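Print this page | E-mail this to a friend

How to Wash Wool Sweaters at Home Without Shrinking Them

I ruined my first good sweater the year I moved into my own place. It went in with the towels, and it came out the right size for a teddy bear. I've been washing my knits by hand ever since, and I'm happy to say I haven't lost one in years (a couple of close calls, I'll admit). It takes less work than you'd think, and most of the time is just soaking and drying while you do something else.

What you need

A clean sink, tub or dishpan. Wool wash or baby shampoo. I use Serisel because it doesn't need much rinsing, but I went through a whole bottle of Rundier before that and it was fine too. Two big towels. Someplace flat and out of the sun.

Check the label first. If it says dry clean only and you paid real money for it, I'd take it in. I go to Karunaratne Cleaners when I've got a lined jacket or anything with beads.

Step 1. Fill the sink

Cool water, and stick with cool the whole way through. Going from warm to cold is what gets you. Squirt in a little soap and swish it around before the sweater goes in, so you don't get a blob of it sitting on one sleeve.

Step 2. Soak

Turn the sweater inside out, push it under until it's wet all the way through, and leave it alone for 20 minutes. No scrubbing! If there's a spot on the cuff or the collar, press it between your fingers a few times and let it go. Dark colors may bleed a bit the first time, so wash those by themselves.

Step 3. Rinse

Let the water out and squish the sweater gently against the side of the sink. Fill up again with cool water, press, drain. I usually do this 3 times, fewer with the no-rinse kind. Always lift it with both hands underneath. A wet sweater is heavy, and if you pick it up by the shoulders the sleeves will grow on you.

Step 4. Roll it in a towel

Lay it on a towel, roll the whole thing up like a sleeping bag, and lean on it. I kneel on mine. Then swap to the second towel and do it again.

Step 5. Dry it flat

Spread it out on a mesh rack or a dry towel and pat it back into shape, ribbing and all. Mine is a Tidico rack that sits over the bathtub, and I love that thing. In July a thin sweater is dry by the next morning, but a heavy one in winter can take two days. Flip it over halfway.

Step 6. Fold it and put it away

Never hang a knit, you'll get those pointy little bumps in the shoulders. I fold mine on the bed where there's room to work: face down, sleeves across the back, sides in, then up from the bottom if the shelf is short. For thin knits I often skip the last fold and leave them long and narrow.

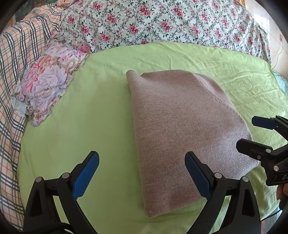
A word about moths

Put things away clean, every time. Moths go for sweat and food spills before they go for the wool itself. I keep cedar blocks in the drawer and sand them lightly each fall when the smell fades. If you find a hole, bag up the sweater and put it in the freezer for a few days, then wash it as above and check everything that was sitting next to it.

Print this page | E-mail this to a friend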